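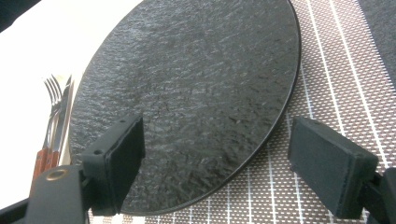

*Handheld gripper open at the lower rim of a black plate, table-setting task.*

# Cerska handheld gripper: frequently asked questions

Applies to the Cerska two-finger handheld unit sold by Sterum. Questions on the Royer arm mount are covered in its own manual.

## General

**What is the Cerska for?**

Recording manipulation demonstrations by hand. The operator holds the gripper and carries out the task; the unit logs finger opening, wrist camera video and pose. The recordings can then be used to train a policy for a robot arm fitted with the matching fingers.

**Do I need a robot to record?**

No. An arm is only needed to run the trained policy.

**Which tasks suit it?**

Tabletop work with one hand: setting and clearing, sorting, stacking, putting things into trays. Two-handed tasks need two units and the Tranditura sync cable.

## Fingers and pads

**What are the pads made of?**

Closed-cell foam, bonded to the inner face of each finger. It is soft enough to close on crockery without chipping the glaze at normal trigger force.

**My pads have started to fray at the edges. Do they need replacing?**

Not for that alone. Light fraying has no effect on grip. Replace a pad when it lifts at a corner, when the finger shows through, or after 4000 grasps, whichever comes first. Always change both pads together, as uneven thickness shifts the zero point.

**Can it pick up a plate lying flat?**

Yes, if the rim stands clear of the table. Bring one finger over the rim and the other under it, then close. A plate with no lip should be slid to the table edge first. Closing across the full width of a dinner plate is not possible; the maximum opening is 100 mm.

**What is the maximum load?**

500 g, held at the pads. Heavier objects can be pushed but should not be lifted.

**Can it handle cutlery?**

Forks and knives are best taken by the handle. Thin blades lying flat on a cloth are difficult with the standard pads. The narrow pads (sold separately) are better for this.

## Camera and lighting

**Do dark or shiny objects cause trouble?**

They can. Black tableware on a bright white cloth is the usual case: the exposure settles on one and the other loses detail. Lock the exposure on the object before you start, and keep the same setting for the whole session.

**Do patterned placemats affect tracking?**

A fine weave generally helps, because it gives the tracker more to hold on to. Plain white cloth gives it very little. If pose drops out over a plain surface, put a textured mat within view.

## Power and data

**How long does the battery last?**

Nine hours of recording with the screen dimmed.

**Where are files stored?**

On the removable card in the grip. Export with Tranditura 9 or later. Older versions open the video but ignore finger opening.

## Service

**How do I recalibrate?**

Close the fingers fully, hold the side button until the light turns green, then open them fully and press once. Repeat after any pad change.

**Who do I contact for spares?**

Apolline Fleury at the Sterum parts desk. Quote the serial number inside the battery cover. The desk is shut on Sunday and for the last week of July.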